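June
By Aníbal Meireles

I spent most of the autumn with a spreadsheet open, trying to work out what it costs to teach a machine to fold a T-shirt. I run operations for Stutau, a small outfit that wants robots doing the laundry in supported housing, and when I started I thought the big number would be the robot. It's a very big number! But the arm was the easy bit to budget, because you ring Flarnus, they send a quote, and you either faint or sign it.

The line I got wrong was the hand-held grippers. You need people doing ordinary chores with them, in ordinary bedrooms, over and over, so the software has something to learn from. My first draft had four of them. Four! I'd pictured them being passed around like library books, one home at a time, which shows how much I knew about June school holidays, courier delays and people who would like to do their folding after the kids are asleep.

We ended up ordering 11, and I had to go back to the board with my hat in my hand (they were quite nice about it, though there was a silence on the call I still think about).
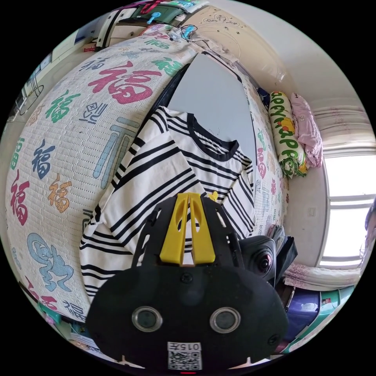

Should a small team buy its grippers or lease them?

Leasing makes sense if you're collecting for a single season and don't have anyone handy with a screwdriver. Past that we found buying came out ahead, as long as you put money aside for spare fingers and replacement cameras from day one.

We did get a lease quote from Sequeira, and it was a perfectly decent offer, but the contract charged for "cosmetic wear" and I've met our gear. Things get dropped on tiles. Things get put down on beds and sat on. I asked what counted as cosmetic and got a reply so long that I printed it out, and then I bought the lot outright.

Next came the stuff I hadn't put down at all. Storage, for one. Video piles up at a frightening rate, and I'd pencilled in a couple of hard drives as if we were backing up holiday snaps. Then chargers, padded cases, freight both ways, insurance while the cases are on a truck, and a monthly bill for the checking software from Peltia, who price by the hour of footage, so the better your month goes the more you owe them. I've gone back and forth on whether that's fair and I'm still a bit cranky about it.

And people's time! Please pay people properly. We had 54 hours set aside for training and chewed through it before the second batch of homes had even started. A T-shirt seems like nothing until you've got a tool where your fingers usually are, and even the quick learners wanted a proper go at it before we hit record.

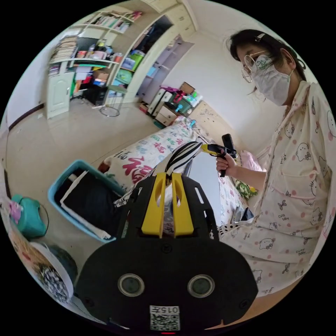

So I split the labour budget into two lines, learning hours and recording hours, and paid both at the same rate. It made the spreadsheet uglier and my life much easier. Recruiting got simpler too, and by the end we had 23 households signed up with a waiting list, where before I'd been begging my cousins.

The other change I'd make sooner is the contingency. I'd set it at five per cent, which sounded grown-up at the time. I wouldn't start again with less than 15, and I'd keep it in its own column where the travel budget can't get at it. Labels are worth doing early as well. Number every unit, write the number on the case, and keep one list of which unit went to which home, on one computer, looked after by one person. I kept two lists for a month and neither of them was right.

We're pricing the next round now, towels and fitted sheets, and I've already had one argument with myself over whether fitted sheets need two people on the clock. I've put down two. The arm from Flarnus is due before Christmas, and I still have to find out whether it fits through our door.

Contact the features desk | Copyright, all rights reserved | Back to top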